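Pondville Swap Shed: quick notes before the holidays

Running behind this month so this is short. The shed moved to the old Hutchins building in December and we are mostly unpacked. Mostly. Heat works, the side door sticks, pull up and then toward you.

Numbers from the fall drive: 1,940 items in, 595 still to sort. Kids coats went fastest, same as last year. We are low on boots, mittens, anything for a twin bed. Way over on mugs. Please no more mugs.

Storage bins are welcome too, any size, lids if you have them.

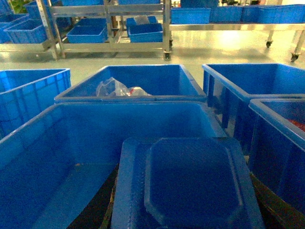
When can I drop things off?
Mornings from 7 until noon, at the side door on Grerus Street. Ring the bell and wait a minute, it's a long walk from the back room.

Things we can't take: car seats, mattresses, paint, and anything with a cord that has been taped. Lorenz Plattner looks over the small appliances and he will hand them right back to you.

The Atoritz Road parking lot is permit only now, a couple of people got tickets alredy. Use the street.

Also we owe $300 on the moving truck. There's a jar by the register, or write a check to the Swap Shed with "truck" on the memo line. Thanks to everybody who carried boxes in that rain. Next newsletter will have the spring hours, once we settle on them.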